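27 January 2024, glaze bench

Troka clear, batch 7. Sieved twice, still lumpy at the bottom of the bucket. Added water, stirred, left it overnight. Better this morning but thin on the rims.

Mahawong clay test tiles out of the kiln. Two crazed badly, rest fine. Slow the cooling next time, and write the shelf on the back of each tile, I lost track agian.

Need more cones from Florkbridge, down to 12.

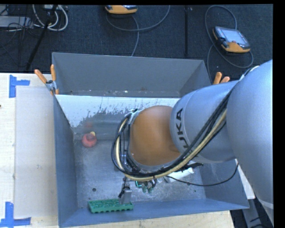
Does the thin batch need another coat? Two on the rims, one everywhere else.

Wax is low too.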